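Diciembre
Candela Gallardo y Kadir Duman

4. La fruta fuera de temporada y el calendario doméstico del postre

Una de las sorpresas más gratas del trabajo de campo en Jadholm fue la vitalidad del postre como momento de conversación. En los 44 hogares visitados, la sobremesa duraba más que el plato principal, y en muchos de ellos era allí donde se decidía quién compraba, qué se guardaba y qué se ofrecía a las visitas. Lemaire había descrito algo parecido en su estudio sobre las meriendas de Haruton, aunque con una muestra de solo siete familias, y su intuición – que el dulce envasado y la fruta conviven sin competir – queda aquí ampliamente respaldada. ¡Qué fértil resulta volver sobre aquellas páginas con datos nuevos!

Los diarios de compra reunieron 199 entradas relativas a fruta, refrescos y pequeños caprichos de paquete. Las entradas de los hogares con abuelos son especialmente ricas: anotan el puesto, el regateo, la pieza que salió harinosa y hasta la vecina a la que se le llevó la mitad.
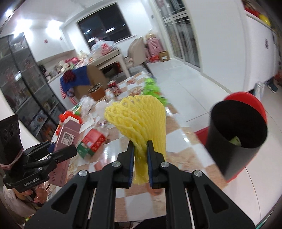
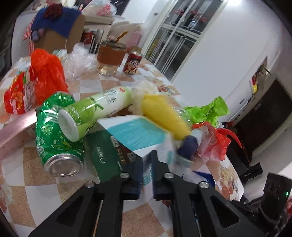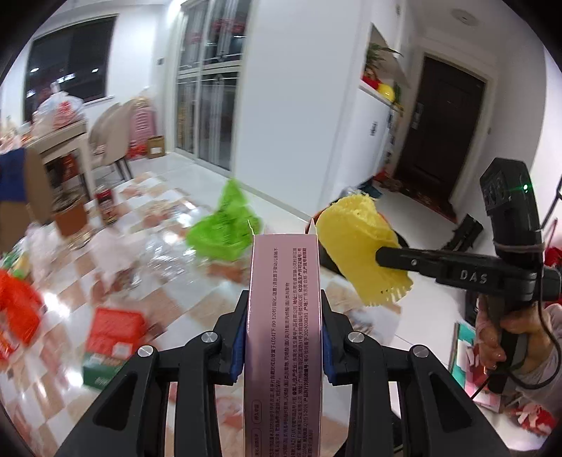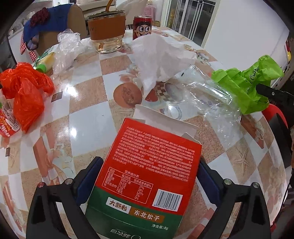 Figura 3. Envases y envoltorios de alimentos y bebidas.

El vocabulario con que las familias clasifican lo que entra en casa merece una atención que la bibliografía le ha concedido tarde. Distinguen «lo de diario», «lo de ofrecer» y «lo de esconder», y una misma golosina puede recorrer las tres categorías en una tarde. El envase interviene en ese tránsito: una malla de espuma amarilla como la que aparece primero en la figura 3 remite a la fruta protegida pieza a pieza, que nuestros informantes sitúan casi siempre en «lo de ofrecer», mientras que la fruta a granel se come de pie en la cocina. Cosgrove propone leer estas categorías como grados de hospitalidad, y la idea nos parece magnífica, porque explica también por qué los niños conocen tan bien el armario alto. Queda por ver si el esquema se sostiene en verano, cuando la sandía lo ocupa todo y las sobremesas se trasladan al patio. Los diarios de Baxter, todavía en transcripción, permitirán comprobarlo con familias que compran una vez por semana.

Contacto: Candela Gallardo, Grupo Rindness de Estudios Alimentarios | © Los autores | Volver arriba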